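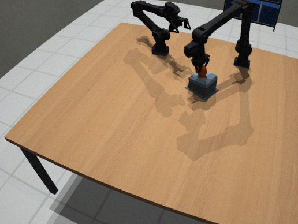 Section 5. Comparing Grippers in the Simulated Cell

5.1 Purpose

This section sets out how to compare two sets of gripper fingers in the Plurport simulator before either is fitted to a real arm. It applies to the two-arm table cell supplied with the software. Read Section 4 (Camera Views) first.

5.2 Before you begin

1. Open the cell file and confirm that both arms have loaded. The right arm carries out the trial. The left arm remains parked with its gripper open.
2. Select the finger set to be tested. Vatov fingers are listed under "Narrow", Skellham fingers under "Standard".
3. Set the number of trials to 48. Both finger sets must be given the same number.
4. Turn on the overview camera and the wrist camera.

Note: Shadows may be switched off to save computing time. If they are switched off for one finger set, they must be switched off for the other.

5.3 Running a trial

5. Start the controller and allow the right arm to reach the orange part.
6. Pause when the fingers have closed. Open the wrist view and check that there is a finger on each side of the part.
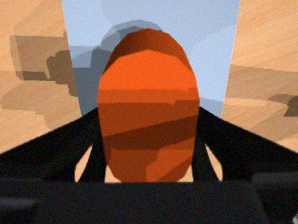 Figure 5-1. Wrist camera view: orange part between the two fingers.

7. If the part leans towards one finger, record the trial as "uneven" and continue. Do not correct the grip by hand.
8. Resume the controller. The arm will bring the part to the top of the blue-grey box.
9. Pause again before the fingers open and save one picture from each camera.

Caution: Do not change the closing force between trials. The value supplied is 53 on the controller scale, and results taken at different values cannot be compared.

5.4 Reading the overview

The overview camera should be used to judge the position of the arm, and the wrist camera to judge the grip. From the overview, a finger can easily hide one side of the part, and a grip that is uneven may pass unnoticed.

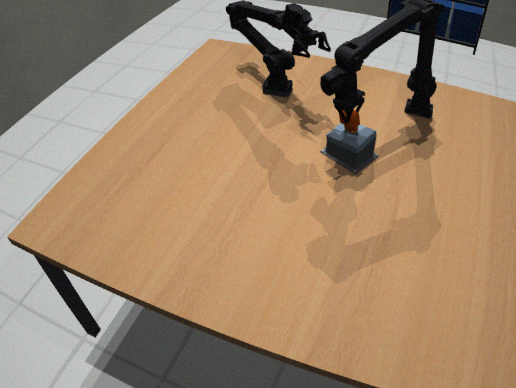

Where the two views seem to disagree, the wrist view is to be preferred for anything concerning the fingers. Disagreements should still be entered in the log — the entry need only give the trial number and the camera used.

5.5 Saving results

10. Export the log under the name of the finger set.
11. Reset the cell and repeat steps 2 to 10 with the second set.
12. Send both logs to Ratih Osman for checking. Logs received by noon on Wednesday are reviewed the same week.

Error 995 during export means that the log is still open in another window. Close that window and export again.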